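Dindico 4 : un client de sauvegarde distante qui fait le travail

J'utilise Dindico depuis février sur deux machines, un portable de bureau et un petit serveur loué chez Plurnmont. Le logiciel copie des dossiers locaux vers un espace distant, en SFTP ou en WebDAV, et garde les anciennes versions des fichiers. La version 4 remplace une interface que je trouvais pénible, avec ses onglets imbriqués.

L'installation ne pose pas de difficulté. Sous Linux, il faut ajouter le dépôt à la main et importer la clé. L'assistant demande ensuite l'adresse du serveur, le port et le mode d'authentification. Les clés protégées par phrase de passe sont acceptées, ce qui n'était pas le cas avant.

Pour la première copie, j'ai envoyé 373 Go, surtout des rendus et des projets 3D. Le transfert a pris presque 53 heures sur ma ligne. Deux coupures de réseau pendant ce temps : la reprise s'est faite toute seule, au bon endroit. Avec Barrios, que j'avais auparavant, il fallait relancer le dossier entier.

Les exclusions se règlent par motif (*.tmp, cache/, etc.) et l'aperçu montre les fichiers concernés avant validation. En revanche, la restauration d'un seul fichier reste lente – il faut charger tout l'index d'abord. Le journal est complet mais s'affiche en anglais, même quand le reste est en français.
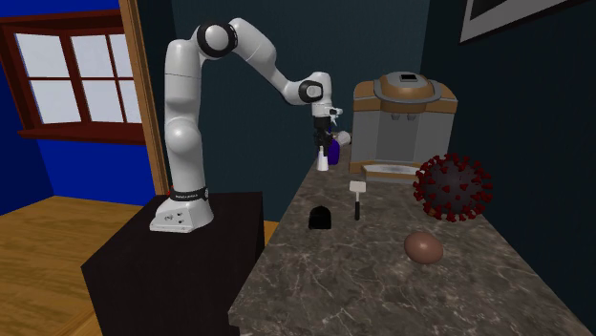

Bridham signale de son côté que l'index se charge beaucoup plus vite si on le place sur un SSD, option « Emplacement du cache » dans les réglages avancés, et que la limite de débit n'est pas respectée en WebDAV. Je n'ai pas vérifié le second point, je suis en SFTP.

La licence couvre deux postes. Je la garde pour le serveur. Sur le portable, j'attends de voir si la restauration s'améliore.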